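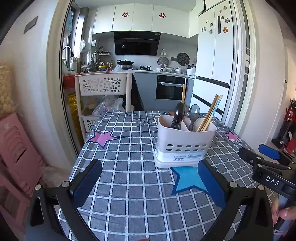 Match ball pressure retention, Seltham Oval — July entry

Search the notebook
Search

Purpose of the session. The ground staff at Seltham reported in June that balls from the Velier batch were soft by half-time, and the referees' group asked that the matter be examined before the second half of the season. The present entry covers the first full overnight hold on the Velier balls, with the Hattar balls from last season run alongside as the control.

Balls were drawn from the cage in the order in which they lay, without selection. Fifteen Velier and six Hattar were entered. Each was marked on the panel opposite the valve in paint pen, V or H followed by its number. The markings from the May trial were still legible on two of the Hattar balls and were struck through before re-marking. Colleagues are asked not to re-use May numbers when consulting the older sheets.

Barometer at commencement: 997 hPa. It had been raining since early morning and the roller door was kept shut for the whole of the session. The storeroom heater was switched off the previous afternoon and remained off.

Procedure

All balls were inflated to the upper end of the competition range on the bench gauge, rested, and corrected. The valve was moistened with glycerine before every insertion of the needle. The needle was changed for the Hattar group after the first was found to have a slight burr at the shoulder. It has been placed in the sharps tin and should not be returned to the drawer.

Readings were taken by the same operator throughout. Dardo Riquelme recorded and the undersigned read the gauge. It was agreed before starting that a reading would be called once only, and that any doubtful reading would be annotated in the margin and left to stand.

The balls were then placed on the slatted racks, valve uppermost, and left overnight. The racks were not disturbed. The cleaners had been advised by email and the sign was on the door.

Observations

The Hattar group held. The loss in every ball was within what the gauge loses on its own through repeated insertion, and no further work on that group is proposed.

The Velier group did not behave as one group. Four balls, V3, V8, V9 and V14, were visibly soft when the room was opened and could be depressed with the thumb. The remainder were close to the Hattar result. When the four were laid together it was noted that the valve surround on each has a raised lip, whereas on the others it sits flush with the panel. Whether this indicates a separate production run cannot be established here. The carton labels were discarded when the delivery was unpacked.

The four were submerged in the trough. Bubbles at the valve on V3, V8 and V14. Nothing at the valve on V9 after a long wait, and nothing along the seams that either of us would swear to. V9 has been hung in the net bag by the window and will be read again on its own.

Dardo raised the question of whether the stiffness of the bladder neck could account for the difference, as it did with the Pikham training balls two winters ago. Those balls were sectioned, and the photographs are in the green binder (second shelf, behind the goal net invoices). On looking them over, the Pikham fault appears to have been lower down the neck. The comparison is noted but should not be relied upon until one of the present balls has been cut.

Interim position

The undersigned does not recommend withdrawal of the Velier batch. It is recommended that any ball with the raised lip be kept out of the match bag and used for warm-up only. The equipment manager has been informed verbally and a written note will follow with the second hold.

The complaint from Seltham referred to softness during play, and an overnight hold at rest does not reproduce that. A kicking series is required — preferably on the wet surface, and preferably before the pitch is closed for the drainage work.

Outstanding

Second hold on all Velier balls, heater on.
Section V3. The supplier is to be told first, in case a credit is sought.
Bench gauge is due back for calibration. The certificate in the folder has lapsed.
Glycerine is low.
Locate the trough plug. A rolled cloth was used this time and it leaked.

Trough drained and floor mopped, 4 pm.

Shares 6
Comments 4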